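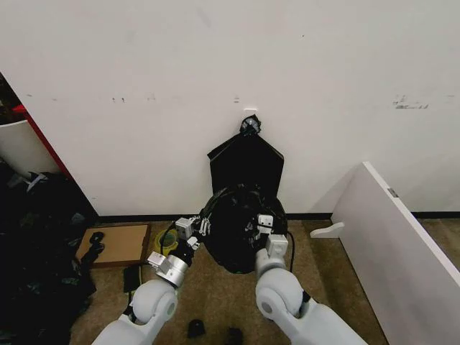 August, review of the Fleken income sleeve. The sleeve was opened to hold fixed income only, in sovereign and corporate paper, and the desk now proposes a short-dated tranche in local currency. Superseded term sheets should go out with the rubbish, in tied black bags like the one standing against the wall, once Forsyth has confirmed its copies. Exposure to any single issuer remains capped at 18 per cent, and some 40 per cent of the book matures within three years.

The Stunano notes were repriced this morning. The yield is acceptable – the covenant on further borrowing is not, and has been returned for redrafting.

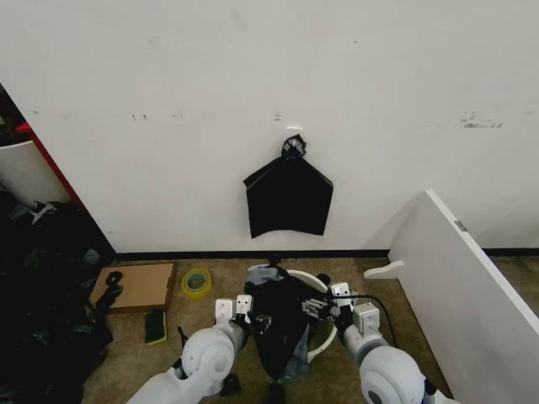
Lorna Paterson replied that the covenant could stand if the coupon stepped up on a downgrade, and asked for the hedging cost to be shown separately.

Agreed. Costs to be restated net of the hedge before the allocation is fixed. 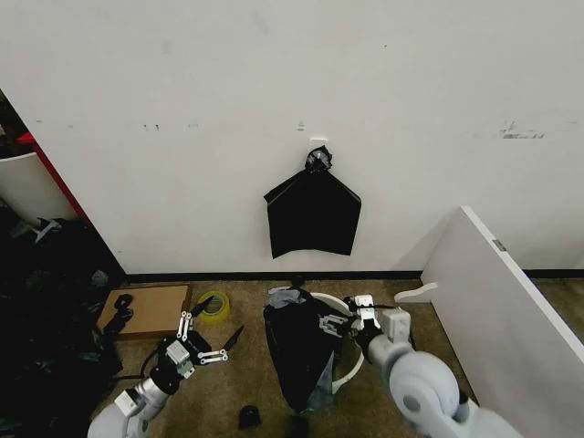

Borkutness facility

Drawdown notice received. Rate basis to be checked against the signed agreement.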